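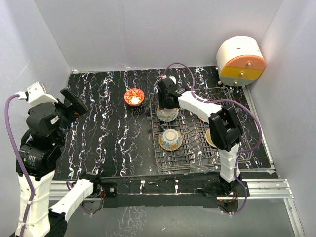

Search this notebook
Notebooks > Dye shed > Eucalyptus

10th May

Second go at the Jatholm leaves. Picked 300 g off the low branches, tore them up (scissors are too slow and my hand cramps) and had them in the big pot by morning tea. Same Gasell wool as in December, scoured and soaked overnight, no mordant. I held it at 79 degrees for as long as I could stand to babysit the gas ring, then let it sit with the lid on.

Colour is miles better! December gave me a sort of wet cardboard and this is a proper rusty orange, a bit patchy at one end of the skein where it floated. I want to get closer to the orange-red in the bowl pattern, so next pot goes longer.

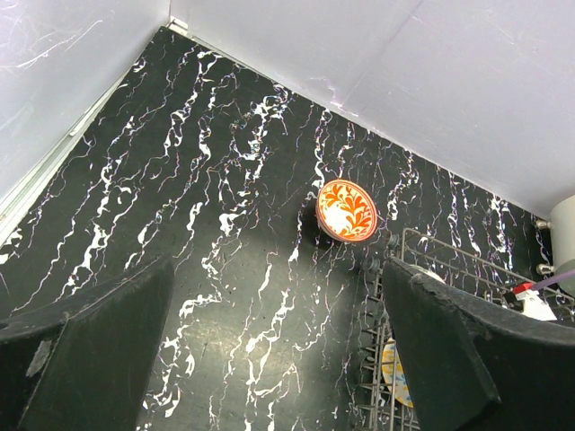 Small bowl, orange-red on white.

Wool came out at 246 g dry, and I forgot to weigh it going in, so that number is no use to anyone. Wrote it down anyway.

Silk from Joshi went in the leftover bath and hardly took any colour, pale peach at best. Might be the bath was spent, might be the silk. Cotton scrap did nothing at all.
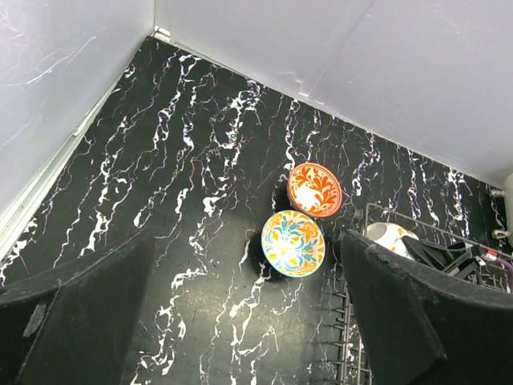 I've cut 8 short lengths off the good end and pinned them to the window card for a fade test – half covered with foil, half not. Gradia thermometer is reading low again compared with the glass one, so please use the glass one if you're doing a pot. And rinse the strainer properly, there was madder in it.

To buy: vinegar, muslin, gas.

Comments

dyepotdebris: Are you using rainwater? Mine went brown on tap water.

woolshed_k: That fade test will be worth seeing. My silk wanted a lot more leaf than wool did.

dyepotdebris: Same here, heaps more.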